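Movie Night at Home: Tips for Snacks, Sound and Seating

Posted Sunday, July 21, 2024, by Mercy Nyamweya

We show a movie on the back wall of the house most weekends in summer and in the living room the rest of the year. These are the things that have made it go smoother. Some came from readers of this page.

Getting the picture right

Set up the projector before dark, even if you can't see much yet. Get it level and square to the wall, then leave the focus for later. If you fix a crooked picture with the keystone setting you lose some sharpness, so try moving the projector first. A hardcover book under the front feet is usually enough.

A flat bedsheet works as a screen if it is pulled tight. Iron it, then clip it along the top and both sides. Weight the bottom hem with a length of dowel or a broom handle. White blackout lining from a fabric store is better than a sheet and doesn't let the porch light through from behind.

Turn off the motion smoothing if you are using a TV. It is in the picture menu under a different name on every brand. Film mode or cinema mode generally turns it off for you.

Sound

Put the speaker under or beside the screen. Voices coming from behind the couch are tiring after 20 minutes. Indoors, a rug between the speaker and the seats takes away a lot of echo. Outdoors, face the speaker toward the house and away from the neighbors.

If dialogue is hard to hear, look for a night mode or a dialogue setting before you turn up the volume. Jae-in Maeng wrote in to say that switching the player from surround to stereo fixed the quiet voices on her set. It did on ours too.

Popcorn

Use a heavy pot with a lid. Put in 2 tablespoons of oil and three kernels, and wait for the kernels to pop. Add the rest, enough to cover the bottom in one layer, and take the pot off the burner for half a minute. Then put it back with the lid slightly open so steam can get out. Stop when the pops slow down to a couple of seconds apart.

Salt needs to be very fine to stick. Run table salt through a coffee grinder or crush it in a mortar. Melted butter makes popcorn soggy if you pour it all in one spot, so drizzle and toss, drizzle and toss.

Candy

Buy the wrapped kind. It doesn't melt together in a warm yard and leftovers can go back in the jar. Keep it in a separate bowl from the popcorn. Metal or plastic is best outside, where glass gets knocked over in the dark.
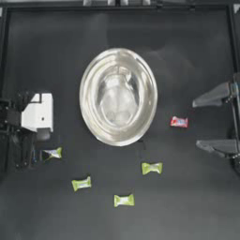
Metal bowl and a few wrapped candies.

Seating

Floor cushions go in front, low chairs behind them, regular chairs at the back. Leave a path to the kitchen on one side. Recep Ağca puts a strip of glow tape along his deck steps, and I have since copied him.

Cleaning up

Shake blankets outside before folding them. Soak the popcorn pot in hot water with a little dish soap overnight. Let the projector fan run until it stops by itself before you unplug it, and wait until the case is cool to put it in the bag.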